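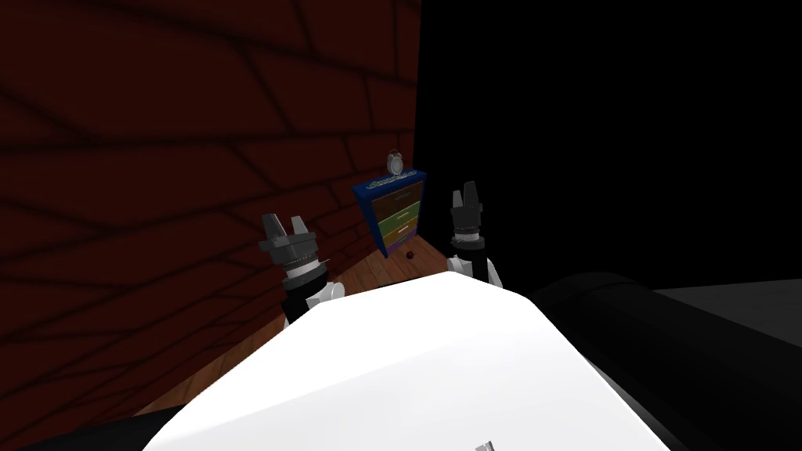

Open afternoon at Prikdale, April. I went for the scheduling talk and stayed for the simulator, which Naden had running on a bench near the door. The task set was small household jobs for a two-armed machine. The one I watched longest used a narrow dresser with three drawers in orange-brown, green and olive-yellow, an alarm clock on top and a small red ball on the floorboards in front. Both grippers start raised, fingers up, the left pair splayed wider than the right.

Asked about contact friction on the drawer runners. It is a single fixed value for all of them – I would vary it. Each job is run 400 times with a new start position, and a batch of 2000 goes through overnight. They log joint torque but discard it after scoring. Pity.

The Ilter stand had a real arm on a conveyor, 6 axes, cycle counter stuck at 999 because the display has only three digits. Dağdelen's man was due at three and came at twenty to four, so I missed most of the part on cable wear.

To do: write to Naden for the friction settings. Find out whether the torque logs can be kept for one batch. Claim the train fare.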